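# Trial Hosts and Paid Testers Wanted for the Lerico Two-Arm Bench Kit

Drillness is looking for people to live with our kit for a while and tell us, kindly but plainly, what it's like.
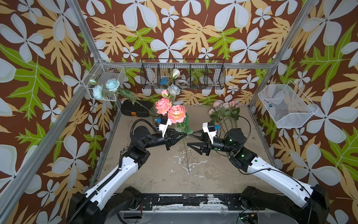 We are a small firm and we have spent a long time getting Lerico to the point where we are happy to let it out of the building. It is a bench kit with two arms, a gripper and a wrist camera on each, and the software to teach them a job by guiding them through it yourself. We make it for people whose work is fiddly and gentle: florists, framers, model makers, seed sorters, teachers of craft subjects, and anyone else who has ever wished for a second pair of hands that doesn't mind doing the same thing over and over. What we need now is a good spread of those people to put it through its paces before we settle the final version and the handbook that goes with it.

## What we're asking of you

There are two ways to take part, and you are welcome to put yourself forward for both.

**Trial hosts** have a kit at their own workplace for 6 weeks. We bring it, set it up on your bench and stay for the first day to show you round it. After that it's yours to use as you see fit, though we do ask for 40 recorded attempts at a task of your own choosing each week, and a short phone call with one of us when the week is done. If you run a flower shop you might have it picking up single stems and handing them from one gripper to the other; if you mend clocks, you'll know far better than we do what would be useful. Please don't feel you must choose something impressive. A dull job that comes round every morning is worth a great deal to us.

**Bench testers** come to our workshop on the Kulkarni estate and work through tasks we have set up ourselves. Sessions begin at 9.30 in the morning and finish by 1, with a proper break in the middle and lunch afterwards for those who'd like to stay. You will be guiding the arms by hand, swapping objects in and out, resetting the bench between attempts and writing down whatever strikes you as awkward. It's quiet work and suits somebody patient.

## What's in the kit

Hosts receive the pair of arms, the mounting bar, both cameras, a bench computer with our Punex teaching software already installed, and a box of spare fingertips in three shapes. You will need a sturdy bench, two ordinary wall sockets and a room where the light doesn't change too wildly through the day (a blind will usually see to that). The kit doesn't need an internet connection once it is set up, although recordings are easier to send us if you have one.

## Who we'd love to hear from

You don't need to have used a robot before. Several of our best testers so far arrived quite sure they would break something, and were setting up their own tasks within the week. We'd be glad of:

- people who work with soft, thin or easily bruised things
- anyone with limited grip or movement in their hands – we would very much like your view of the guide handles, and we can adapt the bench height
- tutors in further education who might want a kit in the classroom later on
- people who enjoy writing a frank note about a bad instruction manual

You must be 18 or over and, for hosting, have the agreement of whoever owns or manages the premises. Bench testers should be comfortable standing or perching for stretches of half an hour, but do tell us if that's difficult and we'll arrange things differently.

## Pay and practicalities

Hosts are paid £1000, half when the kit is installed and half when we collect it. Bench testers are paid £400 for a set of five mornings, with travel on top. Hosts are also offered the finished kit at a reduced price, with no obligation at all to buy. We insure the equipment while it is with you, and ordinary wear and tear is our affair and not yours.

The cameras record the bench and whatever is on it, hands included. Recordings are used to improve the teaching software and for nothing else, and you may ask us to delete any of yours at any point during the trial or afterwards.

## How to apply

Write to Blandine Lecomte, who looks after the trials, care of Drillness at the Kulkarni estate. A page is plenty. Tell her what you do, what you'd like the arms to have a go at, and which role you are interested in; a quick sketch of your bench with its measurements is very helpful from would-be hosts. There's no form and no need for a CV.

The first kits go out in August, and we will be replying to letters as they come in. If you'd like to see the arms working before you make up your mind, say so when you write and Blandine will find you a morning to visit – the kettle is generally on.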